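Lamley thread and fastener table, plain-text edition. Read the notes before you trust a number in it.

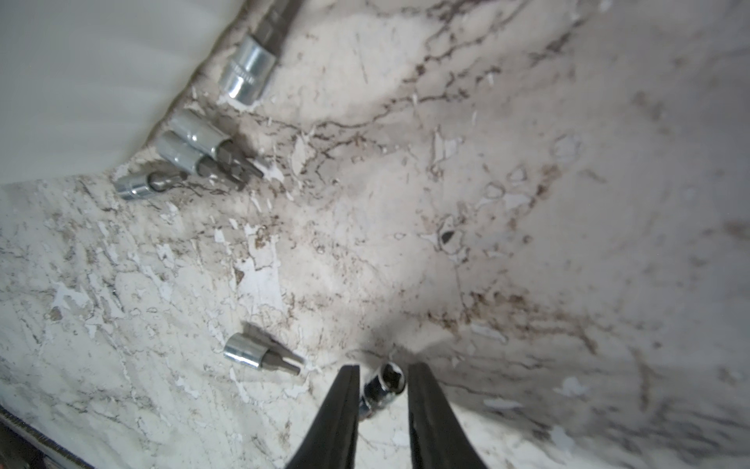
*Chrome sockets on a worn, marble-patterned surface.*

# lamley-fasteners

A lookup table for bolt heads, wrench sizes and thread pitches, typed up from old shop handouts and parts sheets. One CSV, one notes file, and a short script that looks for obvious nonsense.

I started it after getting tired of charts that disagree with each other. Most of the ones passed around online look like copies of copies. They carry the same typos, and hardly any of them say where the figures came from. I don't claim this table is right. I claim that you can find out where each line in it came from, and decide for yourself.

## What's in it

- `fasteners.csv`: 618 rows, one per fastener size and head style
- `sources.md`: the sheet each row was copied from, with its condition
- `disputes.md`: 163 rows where two or more sources disagree
- `check.py`: flags missing units, swapped columns and impossible pitches

Inch and metric rows sit in the same file. The `unit` column tells you which is which. If you sort by size without filtering on that first, you'll get garbage, and I will close the issue you open about it.

## Columns

| Column | Meaning |
|---|---|
| `size` | Nominal size as printed on the source |
| `unit` | `in` or `mm` |
| `pitch` | Threads per inch, or millimeters per thread |
| `head` | Head style, in the source's own words |
| `across_flats` | Wrench size, blank if not given |
| `src` | Key into `sources.md` |
| `conf` | `a`, `b` or `c`, see below |

Blank means the source didn't say. It does not mean zero, and I haven't filled any gaps by guessing from the rows on either side.

## Confidence grades

`a` is two sources that agree and don't seem to be copies of each other. `b` is one clean source. `c` is one source that was smudged, hand-corrected or otherwise suspect.

"Don't seem to be copies" is doing a lot of work in that first line. When two sheets share a spelling mistake I count them as one sheet. There are probably cases I missed, so treat `a` as "not yet caught out."

## Where the rows came from

The bulk is from the Dovhaniuk handouts, a stack of stapled sheets once given out with a repair course. Antonina Hladun scanned them and did the first pass of typing. The rest is from a Grerneo parts binder and some loose pages from a closed shop in Lerkivby. The binder is neat and well printed, and I trust it less than the handouts. Its metric section has been converted from inches in at least a few places, then rounded until it looked native.

We started with around 2,000 typed lines. Most were repeats, and a good number were catalog codes with no dimensions attached.

## Things this table will not tell you

**Torque.** I left it out on purpose. Every torque column I've been sent came without the grade, the coating or whether the threads were oiled, and a torque figure without those is a rumor. Please stop sending them.

**Strength.** Same problem.

**Whether your bolt is the size you think it is.** Measure it. A wrench that fits snugly proves only that the wrench fits. Several of the near matches between inch and metric heads are close enough to feel right and round off a corner later.

## Known problems

- Rows from source `D7` may have the pitch and length columns swapped. I've fixed the ones the script caught. I don't believe it caught them all.
- Head styles are inconsistent. "Hex," "hexagon" and "six-side" all appear, and I'm not certain they were meant as the same thing on every sheet.
- Reiko Hattori went through the fine-thread rows in July and thinks my `a` grades are too generous. She may be right. Her comments are in `disputes.md`, unedited.
- Row 600 is wrong in both sources, in different ways. It stays in with a `c` until someone turns up a third.

## Running the check

```
python check.py fasteners.csv
```

No output means no rule was broken. The rules are few and loose, so a quiet run shouldn't comfort you much.

## Sending corrections

Open an issue with the row number, what you think it should say, and a scan or photo of the page you're relying on. "Everyone knows it's 18" is not a source. Neither is a forum post, unless the post has a picture of a page in it.

Measurements off real parts are welcome, but they go in `disputes.md`, not the main table. Tell me what you measured with and how many parts you had. One old bolt with rust on it tells me about that bolt.

## License

The table and notes are free to copy and change. If you pass them on, keep the `src` and `conf` columns attached.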